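Projekte > Skivmont > Zwischenberichte

Suchbegriff eingeben Suchen

Zwischenbericht Trinkwassernetz Skivmont, Berichtsstand Oktober

Das Leckagemonitoring läuft seit 9 Monaten. Verkum hat 18 Messschächte ausgerüstet, die Druckwerte gehen stündlich ein. Erfasst sind 3.877 m Leitung. Der Abschnitt Wiegand – Altbestand Grauguss – bleibt bis zur Freigabe der Schieber zurückgestellt.

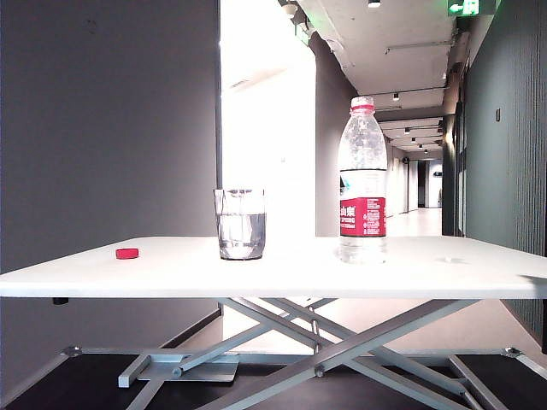
Von den bewilligten Ingenieurstunden sind 200 noch nicht abgerufen. Sie werden für die Kalibrierung des Netzmodells benötigt. Eine Mittelumschichtung wird nicht beantragt.

Zuletzt eingestellt
Proredum: Schieberkataster
Verkum: Messkonzept Druckzonen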